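Blog / Opinion / Repair Desk

Lay the tower on its side

May 8, 2025

Most damage I see on secondhand office desktops is done during teardown. The parts are sound, the boards are sound, and then a socket contact is bent because the case was standing upright and the processor came out at an angle. My position is simple. Any tower that is going to be opened past the side panel should be laid flat, and every part removed should have a fixed place to go.

The second half gets less attention than the first. A shop that stacks parts in a shared bin saves a few seconds per machine and loses them again at reassembly. At Plamness we processed 300 towers in March, 19 of which needed a part traced after it had left its case. All 19 came off the 2 benches without trays. A shaped pocket for the processor, a long slot for the memory and an upright holder for cards cost very little by comparison.
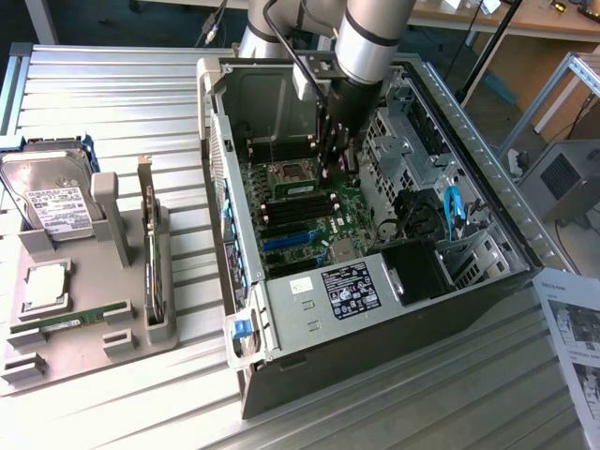 Drive, processor and memory each have a place in the tray beside the case.

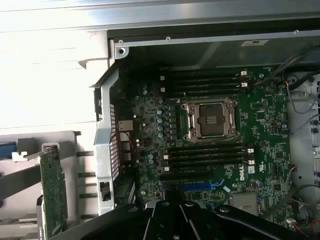
Ateş replied to an earlier draft that trays only make sense when every machine is the same model, and that a mixed lot from Tranilness would need 3 sets of inserts before lunch. Labeled antistatic bags, in that view, do the same job and fit in a drawer.

I accept the point on mixed lots. Bags work if they are labeled at the moment of removal, and in my experience they are labeled later. A tray shows a missing part at a glance, because the pocket is empty. A bag has to be picked up and read.

The Zelex inserts we use can be swapped with two screws. For lots of fewer than ten machines I would still use bags. Above that, cut the inserts, keep the case flat, and leave the socket cover on until the processor is in your hand.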